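Gripper Comparison FAQ

Last updated 21/02/2024

These are the questions we get most often about the Plarach and Jullness comparison at the Rutherford bench. Bautista Benítez set up the simulated runs and Annick Friesen did the hardware. Where they disagree, we've left the disagreement in.

Which gripper won?

In simulation, the Jullness. It completed 1,305 of its 1,802 attempts and the Plarach completed 818 of the same number. If you came for a headline, there it is, and please read the next few answers before you order anything.

Does that mean the Jullness is the better gripper?

It means the model of the Jullness did better than the model of the Plarach, on our task list, with our controller, under one physics engine. Each of those could move the result. We had a long argument over whether to publish the totals at all. Annick was against it. Bautista thought people would make up worse numbers if we kept quiet.

What counted as a completed attempt?

The gripper had to close on the target, hold it through the programmed motion, and let go without dragging anything along. For handle tasks the door or drawer also had to reach the set opening. A pull that got most of the way counted as a failure. Vendors like partial credit and we don't give any, for either side.

What were the tasks?

Kitchen tasks: bar handles, knobs, drawers, and lifting small items off a counter. They were picked before either gripper arrived. Knobs hurt both models. The widest gap was on long horizontal handles, where the Plarach model kept slipping sideways before the pull had properly started.

Why would it slip like that?

We don't know for sure. The Plarach finger pads are soft, and the model we were sent treats them as rigid blocks with a single friction value. A soft pad wraps a little around a round bar and a rigid one touches it along a line. That could explain the whole gap, or a small part of it. When we raised the friction value the slipping stopped, and so did a lot of other believable behavior, including the ability to let go of things.

Did you tune the friction for the Jullness?

No. We used the value that came with it, as we did for the Plarach. Bautista later found that the Jullness value was on the generous side for the rubber they use. We asked where it had come from and got a very friendly reply with no measurement in it.

How many hardware runs did you do?

19 per gripper. That's a small number and we know it. Both units were on short loans, and most of the bench time went into mounting plates and a cable that was too short for the wrist to make a full turn. On hardware the two grippers were close enough that Annick refuses to rank them, and nobody has talked her out of it.

So the simulation was wrong?

It was wrong about the size of the gap, as far as we can tell from so few hardware runs. It may still be right about the direction. What it did well was find bad approach angles. Several of the awkward grasps we saw on the bench had already turned up in simulation, and that saved us from scratching a borrowed gripper.

Which simulator and controller did you use?

The simulator is Futden, with its stock kitchen set. The controller is our own, a plain impedance controller with fixed gains. We did try the controller that Futden ships with. It gave smoother motion and higher scores for both grippers, and it also let the fingers sink slightly into solid objects under load. We took the lower scores.

Are fixed gains fair to both grippers?

Probably not completely. The Jullness is heavier, and gains that suit a heavy tool feel stiff on a light one. Tuning for each gripper sounds fairer until you ask who does the tuning and when they stop. Pick your unfairness and write it down. Ours is fixed gains.

The Plarach brochure says it handles "any household object." Is that true?

We have never seen a gripper that handles any household object. Ask them for the list of things they tried and the number of failures. If the answer is a video, ask how many takes it took.

And the claim that the Jullness needs "no calibration"?

It powers up and moves without calibration. Whether the fingers meet where your planner thinks they meet is another matter. Ours were off when it arrived. It took an afternoon to measure the offset and put it in the config file, and I would call that calibration.

Can I rerun your tests?

Yes. Write to the bench and ask for the task files, the seeds, and the config for each gripper. You will need your own Futden license, plus the gripper models from each firm. Don't edit the models before your first run. Get our numbers first, then change one thing at a time. If you can't get our numbers, tell us, since that's more useful to us than another confirmation.

Will you test a third gripper?

In March, if the loan comes through. We have asked for a model with measured friction this time. We've also asked for the name of the person who measured it, and that has slowed things down quite a bit.

Does the choice of camera change the results?

More than the choice of gripper did, on some tasks. We began with one fixed camera looking in from the side. Both grippers did fine until the arm blocked the view, and then the policy was guessing. Moving to a wrist camera fixed that and brought in a problem we should have expected. The gripper's own body takes up part of the view.

How much does that matter?

It depends on how wide the gripper is and where the camera is mounted. A broad, flat face across the bottom of the view hides the space right in front of the fingers, which is the space you care about in the last moments of a grasp. For a long bar handle you can often get away with it, because plenty of the bar stays visible on either side of the point you're aiming for. Small, low targets are harder. They vanish behind the gripper just as the estimate needs to be good.

Couldn't you crop out the part with the gripper in it?

We tried. Cropping made training a bit faster and did nothing for the grasps. The blocked area is blocked whether or not you feed it to the network. Bautista also suspects the policy was using the edge of the gripper as a reference for how far away things were. Annick thinks that's a nice story. No one has run the test that would settle it.

Is the simulated camera view realistic enough to trust?

For geometry, mostly. For light and surfaces, I wouldn't bet much on it. Simulated metal is evenly lit, wood grain is a flat picture stuck onto a panel, and dark areas come out clean where a real sensor would give you noise. A policy trained on that can find a pale bar against wood all day long and then lose a shiny one under a kitchen lamp. We saw scores drop as soon as we added glare and sensor noise, and they dropped for both grippers.

Then why use rendered views at all?

They're cheap, they're repeatable, and the handle is in the same place every time you reset. You can move the camera mount a little, rerun the full set overnight, and compare. Try that with a real oven and a borrowed arm. Just don't let anyone sell you the overnight score as a promise about your kitchen.
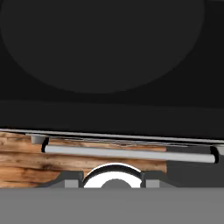
If a vendor shows you only rendered results, ask for the hardware runs on the same tasks, with the failures left in. If there aren't any, wait until there are.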